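Slip Resistance of Polished Floors in Shared Entry Areas
Tin-yau Hsu, Xiaoyan Lu, Chi-keung Kwan

3. Method

Pendulum readings were taken on three floor types in the Tamar building: unglazed tile, sealed concrete and polished marble-pattern flooring. Each type was tested at 15 points, first dry and then with a film of tap water. The slider was reconditioned after every 24 swings. Points within 60 cm of a wall were left out - the pendulum feet could not be leveled there.

4. Results

Dry values stayed above 60 on all three surfaces. Wet values fell most on the polished floor, where the lowest reading was 15. Unglazed tile lost the least. Spread between points was larger on the concrete, probably from uneven sealer.

Surface scratches were recorded by eye only. Their effect on the wet readings could not be separated from that of cleaning residue.

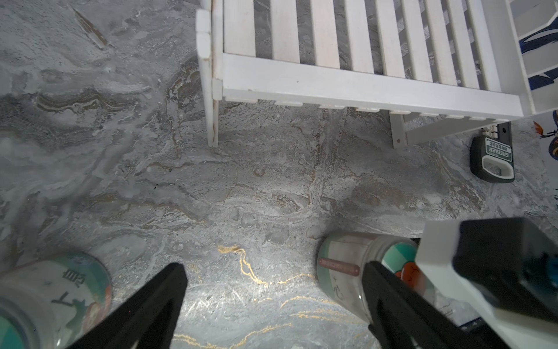 Figure 2. Gray marble-pattern floor with gold veining, beside a white slatted bench.

5. Further work

Roughness should be measured with a stylus gauge before the pendulum test is repeated.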